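Money talk, rookies and new signings
Edton clubhouse, 11/01/2022
Notes, D. Were. keep it under the half hour this time

Start with the bus story. Triple-A, third season, I'm eating gas station crackers and the guy next to me is on the phone buying a boat. Pause. He never got called up. Don't name him.

Ask: who here has looked at their own pay stub? Hands. Wait for it. Then ask who knows what the agent takes. Wait longer.

Signing bonus. It is one check, maybe two. Not a salary. Say that twice.
- taxes first. Federal, state, sometimes the state you play in too
- agent next
- then the family. Go slow on this part, some of them will go quiet
- what's left is yours and it has to last longer than you think

My own numbers. 12 guys in my draft group who I still talk to. Most were out of ball before they turned thirty. I was out with a bad shoulder and 2919 dollars in checking. Let them hear the number. Somebody will laugh, fine, I laugh too now.

Off season. This is where it goes. No per diem, no clubhouse food, nobody doing your laundry. I painted houses in Triststead two winters running. Hated the ladders, liked the crew. Good for my swing? No. Good for me, yes.

Rent. Don't sign a year lease in a town you might leave in July. Ask the host family people. Ask older guys. Idrisa shared a place in Langlois with three pitchers and one bathroom, he'll tell it better than me so throw it to him here.

(Idrisa Kariuki up, five min. He does the trade deadline story. If he starts on the fishing trip cut him off)

Back to me. Cars.
I bought a truck. Big one. Payment was near 1000 a month with the insurance and I was making less than that some months. Drove it to the park and sat in it. Sold it to a catcher, he sold it to another catcher.
Not saying drive junk. Saying wait a season. Truck will still be there.
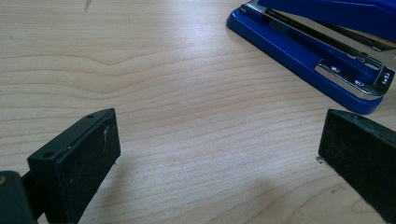 The friend with a business. Everybody gets one. Restaurant, gym, clothing line, mine was Prutora, batting gloves. Put in 2000. Got back a box of left hand gloves, i'm right handed, didn't matter as there were only lefts. Hold up glove if I remembered to bring it.
Line to give them: "I have to ask my guy." Even if there is no guy yet. Practice it out loud, whole room, they feel dumb and then they use it.

Simple plan, go fast:
- one account for bills, one you dont touch
- pay yourself the same every month, all year
- call your mom before you call the dealer

Questions. They'll ask about crypto. Say I don't know, cause I don't. Catchers will ask about trucks.

Close w/ the swing coach thing, quiet hands. Then lunch. Remind them the bus leaves from the side lot, and get sign in sheet back from the infielders.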